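I will defend bubble wrap to anyone who'll stand still long enough, and I'll defend the big plain table you need to go with it!

People treat packing as the boring bit between having a thing and sending it. I used to. Then I moved 38 plates and my grandmother's soup tureen across two states on newspaper and optimism, and I arrived with 19 plates and a tureen in four pieces. Ever since, I've been a convert, and like all converts I go on a bit.

So, the table. Clear it. I mean really clear it, mugs and mail and all, and keep the middle for the one thing you're wrapping. Trays and bins can live at the ends, where you can reach them without leaning over somebody's teapot. My friend Vimala Achari packs ceramics for Zondora every December (3000 boxes last year, she says, and she sounded thrilled about it) and she won't touch a roll of tape until the middle is bare. I thought that was fussy. I've since lost a pair of scissors inside a finished parcel, so I've come around.

White is the best color for it, too. A small gray screw or a chip of glaze shows up right away on white, and on my old dark kitchen table I'd find them with my elbow.

And please, stand up! Sitting down makes you stingy. You tear off whatever you can reach and call it enough. On your feet you can hold a sheet up, see how much you've got, and let it fall around the thing with some slack left over for the corners. Chairs belong against the wall with the coats.

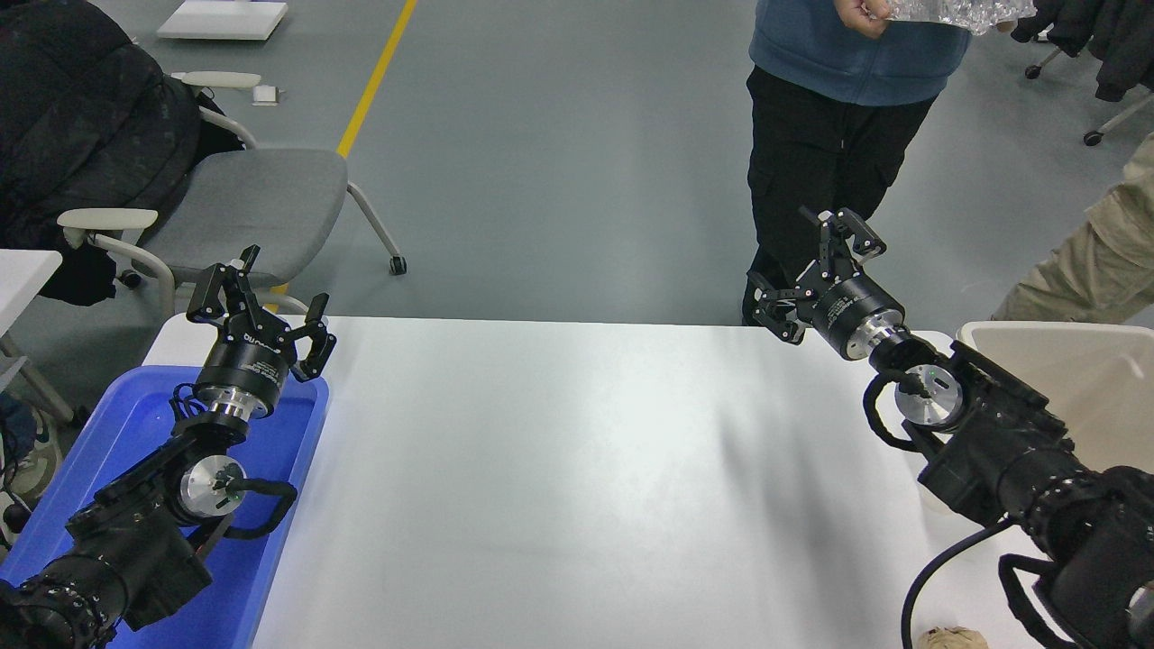 *Bubble wrap in hand, on your feet, with plenty of bare table to work on.*

I know the case against. Crumpled brown paper is cheaper, it goes in the recycling, and it smells nice. I love it for filling gaps, and for books I'd use nothing else. For a thin glass lip or a teapot spout, though, give me the clear stuff, and give me the same sheet three times over. Mine gets flattened, folded and put back in the closet, and I have one piece from a Kwiatkowski lamp that has been through more post offices than I have. The bubbles are mostly fine. A few at the edges have been popped, and I'm not saying by whom.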